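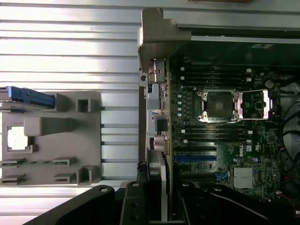
4 min read

Miranda Overhead Ionizer
Dullano – Static Control – Bench Equipment

The Miranda is an overhead ionizing air blower for benches where computers and other electronic assemblies are opened, populated or repaired. It neutralizes charge on insulators, which a wrist strap and grounded mat cannot do. Plastic trays, connector housings, fan shrouds and cable jackets all hold charge regardless of how well the operator is grounded.

The unit is 1,217 mm wide and hangs above the bench on two adjustable arms or from a ceiling rail. Three fans move air downward across steady-state DC emitters, and the fan speed is set from a dial on the right-hand end. A balance sensor behind the outlet grille corrects the positive and negative output continuously.

What an ionizer does and does not do

Ionized air is a supplement to grounding. Conductors, including the operator, must still be bonded to the common point ground. A technician who removes the wrist strap because the blower is running has no protection against a direct discharge from the hand to a pin.

Neutralization takes time. An insulator brought to the bench from a carton or a foam sleeve should sit in the airflow for several seconds before a sensitive part is placed near it. Decay time depends on distance, fan speed and anything standing between the outlet and the work. A monitor arm or shelf directly under the grille will leave a shadow in which decay is much slower.

Heated air from the optional warmer has no effect on ion output. It is there for comfort, and in a cold shop it is worth having.

Installation

Mount the unit parallel to the front edge of the bench, with the outlet centred over the area where parts are handled. Leave at least 200 mm between the intake at the rear and any wall. The intake filter slides out to the left, so allow room on that side as well.

The supply is an external 12 V adapter on a locking connector. Ground the chassis through the stud marked with the earth symbol, using the green lead provided. Do not rely on the mounting arms for the ground path – the arm bushings are nylon.

Set the fan to medium, let the unit run for ten minutes, then check offset voltage with a charged plate monitor at the work height. Take readings at the left, centre and right of the bench and record all three. If one end is out of tolerance and the other two are acceptable, look for an obstruction before adjusting the balance trim.
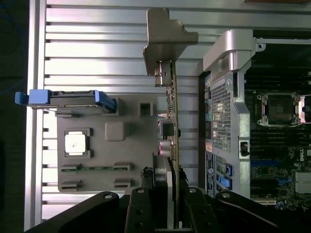
Expansion card and mounting bracket.

Bench surfaces

A bare metal work surface is a hard ground. A charged part laid on it discharges quickly, and quick discharge is what damages devices. A dissipative mat between the part and the metal slows the event. The Ano mat from the same catalogue is cut to suit the Miranda's coverage area and has a snap at each front corner. Other dissipative mats are equally acceptable provided their resistance to ground has been verified.

Parts trays should be dissipative where possible. Where an ordinary plastic tray must be used, keep it inside the airflow and do not slide it across the mat.

Maintenance

Emitter points attract airborne dust and grow a white fuzz that reduces output. The built-in brush is operated by turning the knob under the front edge one full turn in each direction. Do this every Monday, or at the start of each work week. Replace the emitter set every 2,000 hours of operation. The amber lamp comes on when the hour counter reaches that value and is reset by holding the dial in for five seconds.

Wash the intake filter in lukewarm water and let it dry completely before refitting. Running without a filter voids the emitter warranty.

Offset should be rechecked after any cleaning, relocation or filter change, and otherwise each January and July. Huguette Beaulieu in our calibration department can supply a blank record sheet in English or French.

Specifications

Width: 1,217 mm
Supply: 12 V DC, external adapter included
Emitter type: steady-state DC, replaceable set
Fans: three, variable speed
Minimum rear clearance: 200 mm
Emitter service interval: 2,000 hours
Housing: painted steel, light grey
Mounting: two arms (included) or ceiling rail (optional)

In the carton

Ionizer, mounting arms, power adapter, ground lead, one spare filter, printed manual. The warmer module and ceiling rail are ordered separately. The ceiling rail is shared with the Protora task light, and both can be hung from one rail if the light is placed forward of the outlet.

Replacement emitter sets are sold singly and are normally in stock. Calibrated units ship with a certificate – request it when ordering, as it cannot be added afterward without returning the unit.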